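Fludgate Makers and Menders list
Home | Archive | Threads | Search | Log in

Re: Scuffed grey bins, worth cleaning up?

Hello all,

> We've picked up a few of those big grey open bins and the insides
> are pretty rough. Scrapes all over the floor, and the finish is
> gone in patches. Is it worth painting them or should we just use
> them as they are? They'd be for offcuts and the odd garden job.

Welcome to the list, and what a good question to start with! I've had the same argument with myself every June for years, usually with a cup of tea going cold on the bench. We have 13 bins of that sort in the shed at Jelthorpe and I think I've tried everything on them at one time or another.

My short answer is to leave the floor alone. Anything you put on it gets dragged off again by the first load of hard stuff, and then you've got flakes of colour mixed in with your bits and pieces, which is a nuisance if you're sorting small parts. The walls are another matter — they slope, so things slide down them and they don't take quite the same beating. 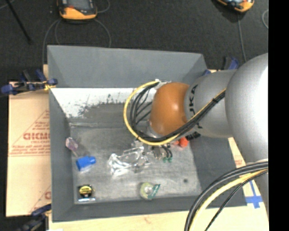

If you do want to tidy the walls, start with warm water and dish soap, and let everything dry overnight. Then feel along the edge of any worn patch with your thumb. If it lifts, keep going with a plastic scraper until it stops lifting, and give it a light rub with 800 grit. I bought mine at Manolakis, down the back past the hose fittings, and a packet lasted me through 8 bins with a bit left over. Rinse well afterwards, as the dust gets into every corner.

Do have a look at the seams while you're down there. A pale line is nothing to fret over, but if your fingernail catches in it I'd keep that bin for dry things. I had three go that way and they now hold kindling, very happily.

I can bring my scrapers to the Braklow swap if you'd like to borrow them. The orange-handled one is the favourite, so please don't leave it in the grass!

Cheers from the shed at Jelthorpe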